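Octagon-and-dot tiling

Octagon-and-dot is a floor pattern made from two shapes of tile, a large octagon and a small square. The square is turned on its point and fills the gap left where four octagons meet. In geometry the same layout is called the truncated square tiling.

Geometry

Each corner of the pattern is shared by two octagons and one square. If all sides are equal, the angles at a corner are 135, 135 and 90 degrees. Floor tiles often use a smaller square, so the octagons have four long sides and four short ones. 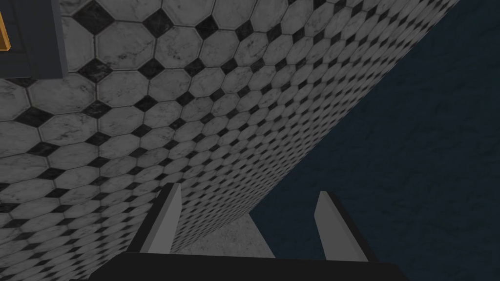 White octagons with black dots, separated by thin grout lines

Materials and laying

The pattern is made in marble, ceramic and cement. Small sizes are usually sold on mesh sheets, while larger octagons are laid one by one. The Felstead range, for instance, has a sheet of 30 cm and a dot 37 mm across. Setting out starts from the middle of the room, so that cut tiles fall along the walls. White with black is the most common pairing. 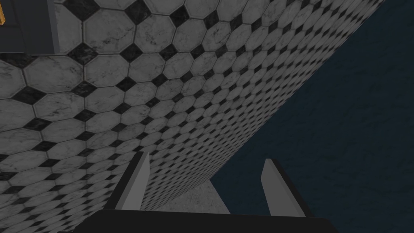 See also

Chequered floor
Hexagonal tiling
Encaustic tile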